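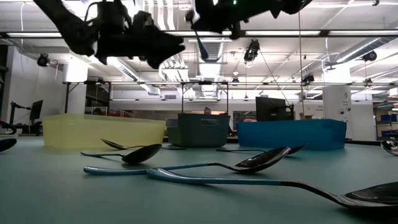
Two grippers over a sorting table, with spoons and plastic storage bins.

Equipment Planning: Frequently Asked Questions
Two-arm sorting cells for small kitchens supply and rental businesses
Last updated April 18, 2021

Who are these answers for?
They are for customers of Cirkbridge who think about buying or renting a sorting cell and must prepare a budget first. Most people who write to us run a cutlery rental, a catering store or a repacking room. If you already own a cell and want only spare parts, please use the parts form.

What is included in the base price?
The base price covers two arms with grippers, the controller, one table and the safety training for 2 operators. The overhead frame is quoted separately, as ceiling height is different in every building. Monitors are also separate. Many customers already have suitable ones in storage.

Do I need to buy the bins from you?
No. Ordinary plastic storage bins from a hardware store are fine. They may be of different colours and widths, but the height should be similar, so that an arm which clears one rim will clear the next one. Please send us the outside measurements before we make the layout. Changing the layout afterwards is charged by the hour.

How many cameras should I budget for?
Our standard plan has 6 camera positions. Some are on the overhead frame and some on a lower bar, where they can be reached without a ladder. You can begin with fewer and add later, but order the full set of clamps in the beginning. Clamps are cheap and the second delivery is not.

Are shiny utensils a problem?
They can be. A glossy black spoon bowl reflects the ceiling lights, and the reflection moves when the spoon moves. Before you sign anything, send us a box of your real stock for a trial. Include the ugly pieces, the long serving spoons and anything with a coloured handle. A trial made only with new teaspoons will give you a number that you cannot trust.

What does the trial cost?
The trial fee is $2,281, and it is taken off the invoice if you order before the end of October. It includes bench time, a written report and return shipping of your stock. Customs charges are not included.

Which models can I choose from?
At present we supply the Ansari and the Preltirico. The Ansari is lighter and needs less strong mounting, so the building work is usually smaller. The Preltirico has a longer reach and is better for wide tables. For spoons and ladles both are sufficient. Please do not pay for reach which you will not use.

How much floor space should I keep free?
More than the table. Many first plans that we receive show the table against a wall, and then there is no place for a person to stand behind the bins. Someone must change the bins and look at the monitor. Leave a walking path on the far side and mark it on your drawing. If there is a pillar in the room, or ductwork under the ceiling, mark these also.

What do people forget in the budget?
Electrical work is the most common thing. After this comes time of your own staff, who will spend part of the first weeks with the machine instead of their usual work. Yearly service for one cell is $3,142, with travel inside the province. We recommend to put it in the budget from the first year, even though the warranty is still valid.

Can I rent instead of buying?
Yes, through our partner Grodness. The minimum term is one season. Rental is a good choice if your volume goes up and down, for example with weddings. The rental payments cannot be changed into a purchase later, and several customers have asked us about this, so please read that paragraph of the agreement.

Who can look at my plan?
Send your floor drawing, bin measurements and a short list of utensils to Tipene Treloar in the planning office. A drawing by hand is acceptable if the measurements are readable. Write the ceiling height on it in metres.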